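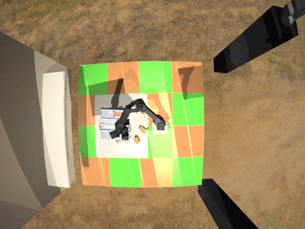
4.2 Tone of the opening line and reply rate

We now come to the result we were most excited to see. Across the 2,213 pitches in the Zidville set, the wording of the first sentence explained more of the difference in replies than the length of the message, the hour it was sent, or the size of the company behind it. Journalists read a great many of these emails, and we had half expected the opening to wash out completely. It did the opposite!

Each pitch was read by two coders, who marked the opening as warm, neutral or demanding. A warm opening mentioned the reporter's own recent work or offered something useful with no request attached. A demanding one asked for coverage, a call or a deadline before it had said what the story was. Where the coders disagreed, a third reader settled the label. Pitches sent through the Prenodard mailing tool carried a fixed greeting, so we removed the greeting and coded the sentence after it.

Figure 3 plots reply rate by opening type for the four beats in the sample. Warm openings came out ahead on all four, and the gap was widest on the local business beat, where reporters tend to hear from the same few senders again and again. On the technology beat the gap was small, and we would be careful about reading much into it. Demanding openings did worst everywhere except in the week of the October trade show, when reporters were hunting for sources and answered almost anything.

Figure 3. Reply rate by opening type and beat, Zidville set. Bars show the share of pitches that got any written reply within 17 days.

We then asked whether the effect held up in follow-up messages. For this we drew 200 threads from the Misholm archive in which the first pitch had gone unanswered. A friendly second note that added a new fact (a fresh number, a customer willing to talk) brought many of these threads back to life. A friendly second note with nothing new in it did little better than silence. Tone seems to open the door, but the reporter still needs something to write about, and we find this a really encouraging result for small firms with good stories and no publicity budget.

One caution applies to both samples. Senders who write warmly may also be the ones who choose their reporters well. The Joshi matching method, described in Section 3, takes care of part of this by pairing pitches sent to the same reporter on the same subject, and the pattern survives the pairing in a weaker form.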